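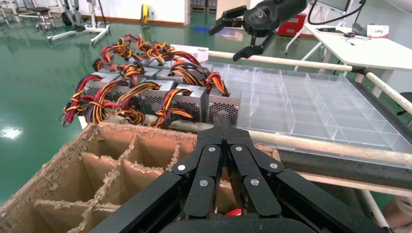
Wrist view, divided box and power supplies

Print | E-mail this message

Firdevs Yalçınkaya wrote:
> Does the wrist view help once the fingers are down among the dividers? Ours at Hinstead made no difference.

Yes, a bit. With the head view alone we got 19 good placings out of 34. Adding both wrist views took that up to 30, same policy and same box. The torn divider tops still confuse it – it reads a frayed edge as a wall.

Two changes since July:

1. Both grippers now start open, one on either side of the box.

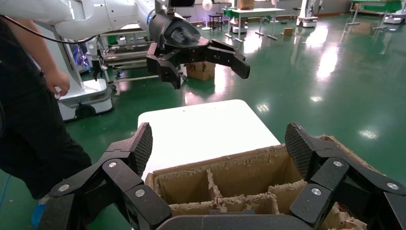 2. Training clips are cut to 11 seconds.

The second mattered more than I expected. 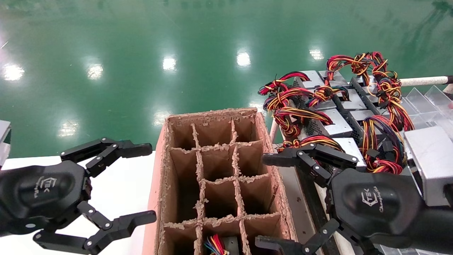
Loose cables are still the main cause of failures, and I have no fix for that yet. Brivo logs on request.

Narendra Lodhi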